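Cliva Barebones Tower – tested board, no processor, no memory

Sold by Pluvstead Office Surplus

Price: $25 each, or 4 for the price you talk Brenda into

Every spring a school district or an insurance office decides its computers are too old, and every spring we end up with a warehouse full of them. The Cliva is what's left after the easy parts have been sold off. You get a case, a power supply and a motherboard. You do not get a computer, and the gap between those two things is your weekend.

We have 672 of these from the Rivadeneira lot, which arrived in February and has been blocking the good parking spot ever since.
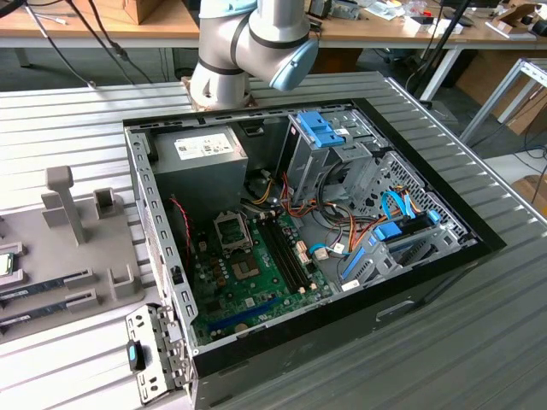 Cliva tower, side panel off. CPU socket and both memory slots are empty.

What you get
Black outer case with side panel
Power supply, installed
Motherboard, installed
Power cord (black, unless we run out of black)

What you don't get
Processor, memory, hard drive, operating system, keyboard, mouse, monitor, or the screws for whatever you plan to put in it. Getsemaní Sandoval keeps a coffee can of screws at the front counter. Take a handful and don't make it weird.

Condition
Used. Each unit was powered up with a shop processor and 2 sticks of shop memory, which we then took back. If it reached the setup screen, it passed. Scuffs are common, and asset tags are removed when they agree to be. Dust is included at no charge.

A word about the socket: the pins bend if you look at them with bad intentions. Line up the processor, set it down flat and let go. We don't take back boards with bent pins, and yes, we check – Brenda Yáñez has a magnifying lamp and very little sympathy.

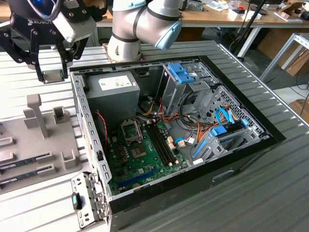
Drive cage with blue latch, upper right.

Who buys these
People who already own the missing parts, mostly. Repair classes like them for practice. A theater company in Clulach took a stack last year for an office set and asked if we had any that looked sadder. We did.

If you want something to play new games on, please keep walking.

Shipping and pickup
Ships in a plain box with more crumpled paper than seems reasonable. Local pickup is free at the side door. The front door sticks.

Returns
Dead on arrival, we swap it. Changed your mind, we sympathize.

Page updated June 20, 2022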